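4.2 Fan response to health disclosures

Comments on musicians' illness statements, 2,663 in all, pulled from the Nasel forum archive. Coding followed Stergiou — 4 categories, one label each. Supportive posts came first in volume, tour and refund questions second. Double coding on 900 of them, disagreements settled by discusion.

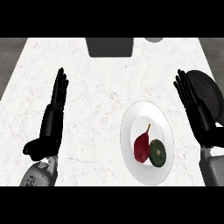

Figure 3. Rendered tabletop, veined white surface, dark gray object at far end.

Posts under 20 characters dropped before analysis. Tone shifted once a band named new dates, less so for solo acts. Fandell set shows the same pattern, but weaker — November threads only, so caution. Reposts of the orignal letter were not counted as replies.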